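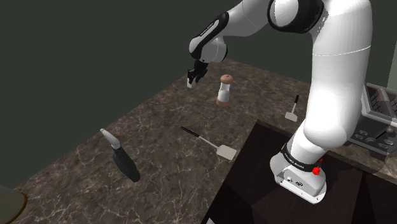 Kitchen > Columns > Opinion

Please Stop Telling Me to Season to Taste

6 min read

I have a bone to pick with recipe writers, and seeing as today is November 28, 2019, and half the country is standing over a pot of gravy with a worried look, I may as well pick it now.

The phrase is "season to taste." You know it. It sits at the bottom of nearly every savory recipe ever printed, after eleven lines of careful instruction about how finely to chop the celery and how many minutes to leave the lid on. They'll tell you the onion has to be medium. They'll tell you the butter has to be unsalted and at room temperature. And then you get to the one thing that decides whether anybody wants a second helping, and they wave a hand at you and leave the room.

I learned to cook late, out of books, in a rented apartment with a stove that leaned. My mother didn't cook much and didn't pretend to. So when a book told me to season to taste, I tasted, and I thought, well, that tastes like soup, and I stopped. I ate bland soup for years! I thought that was how homemade soup was supposed to be, kind of worthy and beige, and that the restaurant kind had some secret in it, bones or wine or a French person.

It had salt in it. A lot more salt than I would have dared.

The trouble with "to taste" is that it only works if you already know what you're tasting for. Someone who grew up next to a good cook has a picture in their head of what finished food is like, and they salt until they hit it. The rest of us are guessing. We shake the shaker a couple of times over the pot – the holes in those things let out next to nothing, and the steam clogs them up – and we call it seasoned.

So my opinion, for what it's worth, is that every recipe should give a number. A real one, in teaspoons or grams, and it should say which kind of salt, since a teaspoon of the fluffy flaky stuff and a teaspoon of fine table salt are very different amounts. Bakers do this already. I have never seen a bread recipe that said "salt, some." Bread people weigh their salt, and the loaf comes out the same on Tuesday as it did last month, and no one accuses them of having no soul.

I went through my own shelf over a few evenings this month to see how bad it was. I pulled 118 savory recipes, the ones with food stains on them that I've cooked at least once, and I looked at how each one handled the salt. Just 4 gave me an amount for the whole dish and named the kind of salt. Four! Plenty gave an amount for the pasta water or the brine and then went all misty about the sauce. One chicken stew asked for salt in three separate places and never once said how much. I love that stew, too. I've written my own number in the margin in pencil, then rubbed it out, then written a bigger one.

I said all this at dinner at my friend I-hsuan Lo's place, probably at too much length, and she took the other side, as she likes to. Her argument was that tomatoes differ, broth differs, people differ, and her grandmother never measured a thing in her life. Fine. I believe it. But her grandmother wasn't writing for strangers. Her grandmother was standing at the stove with I-hsuan right beside her, sticking a spoon in her mouth every few minutes and saying more, more, there. That's the best cooking lesson in the world and a book can't do it. A number is the next best thing we've got.

And a number doesn't lock you in. This is what gets me about the people who say measuring kills your instincts. If the recipe says a teaspoon and a half and that's too much for you, put in one next time! Now you know something about yourself. You had a place to start from, and you moved. When I started measuring, I used a plain rule I could do in my sleep, a gram of salt for every 100 grams of plain boneless meat, and I stuck with it through a whole winter of meatballs. By spring I was throwing it in by hand and landing close. The measuring is what taught my hand.

I should say that I know salt is a touchy subject. Some people have been told by a doctor to cut down, and they should listen to the doctor and ignore me. But I'd argue a number helps them most of all. How are you supposed to cut the salt by half when the book won't tell you what the whole is?

The other half of my complaint is about timing. "Season to taste" nearly always comes last, which teaches beginners that salt is a thing you do to food when it's over, like putting a hat on it. A potato boiled in plain water and salted afterward is a plain potato with salty skin. I'd much rather see the amount split up on the page, so much with the onions, so much with the beans, a bit held back for the end. It would take up one more line. They had room for a paragraph about the author's trip to Portugal, so they have room for a line.

There's pepper too, of course, which gets dragged along behind salt as if they were married. I have no idea why. Pepper is a spice. It has a strong opinion of its own, and it doesn't belong in everything just because it comes in the matching container. But I'll save that for another week, because I can feel myself getting warm.

When I put a short version of this in the newsletter a couple of weeks ago, I expected three replies and got a pile. Most of them agreed with me (thank you, you are all very wise). A few were mad. The one I keep going back to disagreed with me from an angle I hadn't thought of. 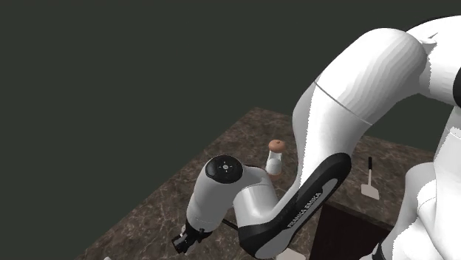
Yurii Karpenko wrote that he'd take the number gladly, but that what he'd wanted as a beginner was somebody to tell him what too little tastes like. He said he'd always been able to spot too much. Too little just came across as boring, so he'd add garlic, then lemon, then more garlic, and end up with a loud, boring soup.

I read that one out loud in my kitchen. Yes! That was me with the cumin. I must have put cumin in everything for a year, trying to fix a thing that half a teaspoon of salt would have fixed.

So I'm adding his idea to my list of demands. Give us the number, tell us the kind of salt, and then spare one sentence for what it's like when it's not there yet. Yurii suggests trying it at home with a plain broth: ladle some out into two cups, salt only one of them, a pinch at a time, and keep going back to the other to compare. I did it on Sunday with chicken stock. I got further along than I would have guessed before the salted cup tasted salty at all. Up to then it only tasted more like chicken.

My gravy needs stirring now. I'm using a teaspoon and a quarter, fine sea salt, for the whole pan, and I've written it on the card in pen.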